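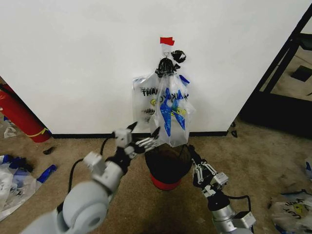
List: Starnala-users
Subject: Re: Archive import stops at message 2914

Garcia site admin wrote:

> We are moving our old list archive from Odent to Starnala.
> The import runs without complaint as far as message 2914, then stops.
> The log says only "bad separator". The mbox file opens normally in a
> mail reader. Is there a size limit?

There is no size limit. The importer splits the file on any line that starts with "From" and a space. Odent does not escape such lines in message bodies, so a paragraph beginning "From what I can see" is read as the start of a new message.
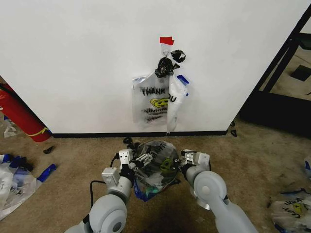 Most mail readers are more forgiving. They expect an address and a date after the word, and ignore the line if neither is present. Starnala got a similar check in version 6, but it is off by default.

If you are still on version 4, the file has to be repaired first. The Grornular script does this – it puts a ">" before each false separator and leaves the real ones alone.

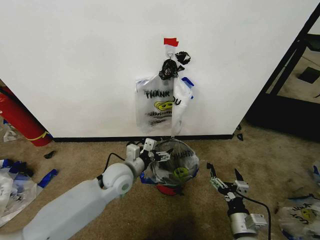

Work on a copy. The order I use is:

1. Stop the archive service and delete the partial import.

2. Run the script with the dry-run switch and read the list of lines it would change. Quoted headers in forwarded mail are the usual false matches.
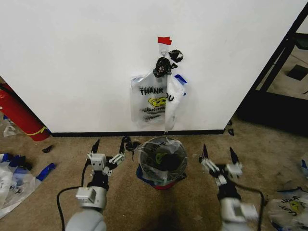

3. Run it again without the switch, then import in batches of 1000.

4. Rebuild the thread index. Replies will appear as separate threads until this is done.

If it still stops, please post the two lines either side of the break, with addresses removed.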